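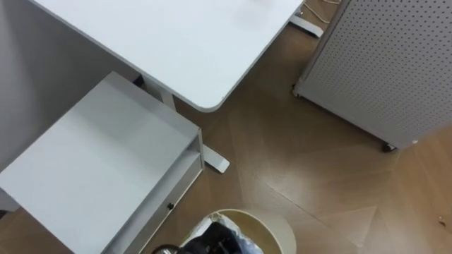 Home | Lists | Archive by thread | Search | Log in
Filed under: Shared-space robots / House rules
9 replies

Subject: Re: [shared-floor] Draft rules for tidying runs, second try

Hello everyone,

Thank you for all the kind and thorough notes on the first draft, and a special thank you to our friends at Grornon, who wrote the longest one. I read it twice with a cup of coffee and then once more to be sure I hadn't missed anything. I'll quote the part I want to answer and then go through the points as they stand now.

On July 2, 2020, a list member at Grornon wrote:

> We like the draft, but it reads as if it was written for a warehouse.
> Our tidying runs are in ordinary offices with desks and drawer units,
> and the trouble is nearly always on the floor. Could you say something
> plain about cables, furniture on wheels and wastebaskets? Also, who
> decides what counts as trash? In February we had a long discussion
> over a marker with no cap and I would rather not have another one.
> Last thing: the Poojary checklist asks for a person within reach of
> the stop button at all times. Is that still the idea here?

Fair on every count! The first draft did lean on our warehouse habits, and I've rewritten it with Room 705 in mind, where the Nukato runs are done. That's a small room with a white desk, a drawer unit tucked up against it, a pegboard cabinet on casters, a glossy wood floor and a lined wastebasket, so I think it's close to what most of you have. Please read these as house rules for people who share a room with the machine. They don't replace the maker's manual or your own safety sheet.

1. Floor first

Walk the floor before you power anything up. Cables that can be moved get moved, and cables that can't get marked on the room plan as a place the base doesn't go. We have a pale tangle behind one of our desk feet, down in the gap by the cabinet, and it is on the plan as a no-go strip. I know it would be nicer to tie it all up properly — and we will — but the rule has to work in the room as you find it on the day.

Please look at the shine on the floor too. On a polished floor the light can make a wide pale stripe right across the part you care about. If your system has trouble with glare, pull the blinds or wait an hour, and write down which you did.

2. Furniture on wheels

Anything on casters should be locked, or pushed back to its usual spot and treated as movable. Keep 1000 mm of open floor on the side the robot approaches from. Please don't roll a cabinet during a run, however tempting it is when you need something out of it. Ask for a pause first.

3. The wastebasket and what goes in it

This is the section that grew the most. The liner should be folded over the rim before the run and checked again after it. The gripper comes in from above with the item, stops 5 cm over the rim, holds for 2 seconds so that anyone watching can say no, and only then opens. Near the rim is where I'd like the attendant looking, both at the item in the fingers and at the edge of the basket.

As for who decides: the person whose room it is, before the run, in writing. A short list taped to the door is plenty. An item that isn't on the list goes on the desk and stays there until somebody has looked at it. That includes cylinders of every sort, and I do mean every sort. A black rounded top, a red band and a white body could describe half the things on my own desk, and from across the room I couldn't tell you which of them are finished with. Uncapped markers now have their own line, with love to Grornon. 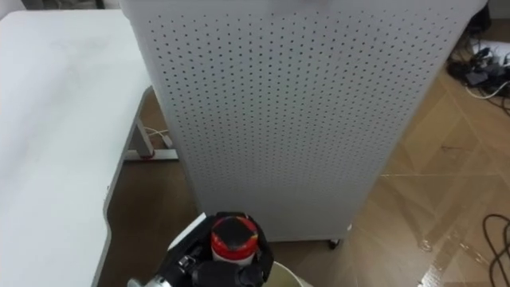 4. The attendant

Yes, that is still the idea. We follow the Poojary wording here: one person, stop button in reach, no other job for the length of the run. Answering mail counts as another job. If that person has to step out, the arm is parked and the run waits.

5. Writing it down

One line per run in the room log, with the date, who attended, and anything put on the desk as undecided. Near misses go in as well, even the silly ones. The Trikcombe office keeps theirs on a clipboard by the light switch and it gets filled in far more often than our nice online form, so we're going back to paper.

I'd be very glad of comments on sections 2 and 3 in particular. If your building has carpet, please tell me whether section 1 makes any sense at all for you. I've only ever worked on hard floors and I'm sure there are things I haven't thought of.

Warm wishes to all of you,
your list moderator

Reply to list | Share (2) | Previous in thread | Next in thread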